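4.2 Where tools live, and how people remember

The most enjoyable part of the study was hearing members of the six shared workshops explain where they expect a tool to be. We had planned short interviews. What we got were long, lively talks that often ran past closing on Saturday, and 49 of them ended up in the final set. Almost all began with the wall or board where hand tools hang, and with what people do when a spanner has gone missing.

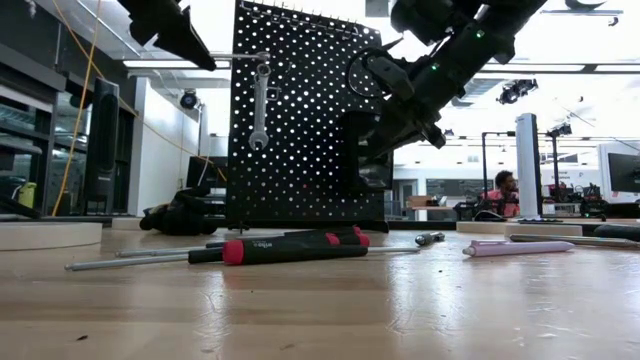
Gertraud Leitner told us that she never reads labels at all: she walks to the spot where her hand last found the thing, and only if the hook is bare does she start to look. Thirty-one other members said something close to this, which pleased us greatly, as it fits the idea of place memory set out in Section 2. People seem to store a reach and a height far more readily than a name.

The diary entries back this up. Of the 482 searches written down by members, the quickest were for tools that had kept one home for the whole period, whether or not that home was marked. At Turunen, where every hook had a printed name, new members did well in their first week and then stopped looking at the names. At Esari there were no names, and the first week was slow – but by April the two groups could hardly be told apart.
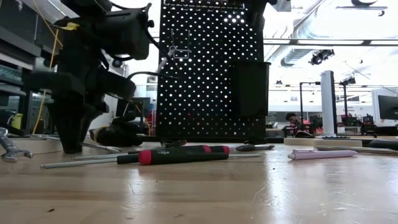
Moving a tool was another matter. When the Hundosix workshop swapped its pliers and its files, members went on reaching for the old places for days, even those who had done the swapping! Jacinto Villalobos kept a tally of his own wrong reaches and got to 44 before he gave up counting. We find this a lovely result, and a useful one: a poor layout left alone may cost less time than a good one brought in late.

Drawn outlines deserve a word of their own. They helped most at the end of the day, when things were being put back, and hardly at all when things were being fetched. An outline speaks to the person holding the tool.

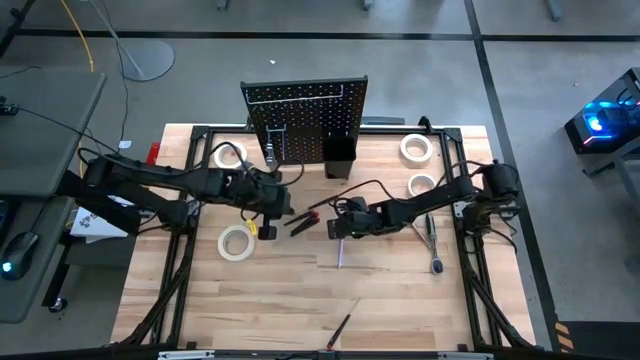
Figure 3. Worktable and pegboard with a drawn outline on its upper part.

We return to outlines in Section 5, where the tidying times are set against the search times for each workshop.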